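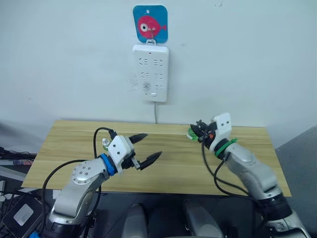 Where should a power strip go when the desk stands against a wall?
On the wall, above the back edge of the desk, low enough that you can reach the switch while sitting down. A strip on the floor collects dust and gets kicked, and a strip on the desktop takes up room you paid for. Hung vertically over the middle of the table, with the cord running straight down the wall, a white strip on a white wall takes no desk space and the small red light near the top is easy to check from a chair. The Odholm and Tavares desks in our catalog both have a straight back edge and can be pushed flat against the wall.

Do I have to drill?
No. Most of our customers rent, and most of them use an adhesive hook. If you own the place and plan to leave the strip there for years, two screws are better.

Will an adhesive hook hold a power strip?
It will if the hook is rated for the load. Weigh the strip with its cord, then add whatever chargers you plan to leave plugged in. Our longest strip weighs 596 grams with the cord. Pick a hook rated for at least twice the total. The rating is printed on the back of the package.

How do I put the hook up?
Wipe the wall with rubbing alcohol and let it dry. Peel the backing, press the plate on hard for a full minute, and leave it alone overnight before you hang anything. Fresh paint needs longer. Follow the paint can on that, and if the can is gone, wait a month. 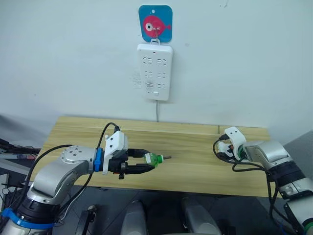 Which strips can be hung from a single hook?
Any strip with a hanging slot at the top end of the back. Strips with keyhole slots at both ends are meant for two screws and will swing if you use only one. The Wastitz six-outlet strip has a single slot and costs 299 crowns. It is sold with a gray or a black cord.

The strip moves when I pull out a plug. What can I do?
Hold the strip with one hand and pull the plug with the other. If that gets tiring, put a small square of removable mounting putty behind the lower end. Don't use double-sided foam tape on painted drywall, as it tends to take the paint with it.

Can I plug in a space heater?
No. Heaters, kettles and irons go straight into the wall outlet. The strip is for lamps, laptops, chargers and similar small things. Don't plug one strip into another, either.

What about the cord behind the desk?
Leave it some slack and make sure the table is not pinching it against the wall. If it is, move the table forward a little. A cord clip under the tabletop will keep the rest off the floor. Clips come in bags of 17.

How do I clean a wood-grain tabletop?
Damp cloth, a drop of dish soap, then a dry cloth along the grain. Skip the scouring pads. Crumbs and dust build up along the back edge, so pull the table out now and then and vacuum there.

How do I get old sticker residue off the wall?
Warm it with a hair dryer on low and roll it off with your thumb. Cooking oil works too but can leave a stain on flat paint.

Can I return a hook I have already used?
No, the adhesive only works once. Unopened hooks and strips can be returned at the Govcombe store or by mail. Refunds take seven working days. For anything else, ask for Catrin Gwilliam or Radu Surdu at the service desk.

Page last updated February 12, 2020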